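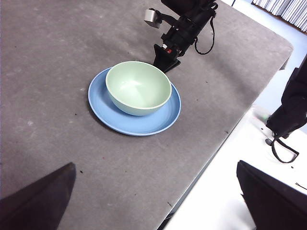 Re: the tomato soup numbers. I have read the minutes from the Zokdale supper three times now and I still can't find the place where we agreed to feed 1,073 people. We sold 807 tickets. The rest, I gather, walked in through the side gate looking confident. I did my own figuring at the table with a green bowl on a blue plate beside me and crumbs all over the place, and I'd ask you to forgive the arithmetic if it wanders. We bought 1,000 rolls from Debnath in May and froze them, and they were gone well before the pie came out.

So, for next year: tickets at both gates. Soup by the ladle, one ladle each, and the person holding the ladle should be somebody who can say no to a cousin. I am not that person — I have 14 cousins in this town and they know where I stand.

On Sunday, August 4, 2019, Shazia Janjua wrote:
> The Elletti bill came to $2,278 and they'd like it paid before we
> start arguing about next year. Can we also settle the soup question?
> Half the list wants corn chowder. I have no opinion, but I would
> like to stop getting phone calls.

The bill is paid, Shazia. I walked the check over myself and got a receipt with my name spelled wrong on it.

As for chowder, I'm against it. It sticks to the big pots, and the big pots are on loan from Jullex, who want them back looking the way they left.
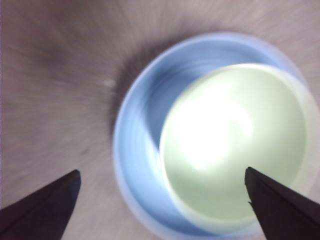 Teodoro Dagdag wrote to me off the list that chowder would be fine if we kept the heat low and stirred, and that he'd stir. I've put him down for the whole evening. He has not written back.

If you want to vote, reply with one word, tomato or chowder. Last time I got four paragraphs about dill.

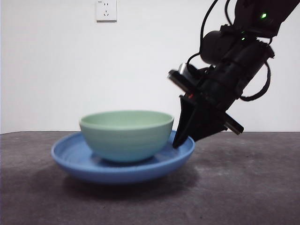 Green bowl, blue plate.

Gate sign-ups are still open, and the side gate needs two people.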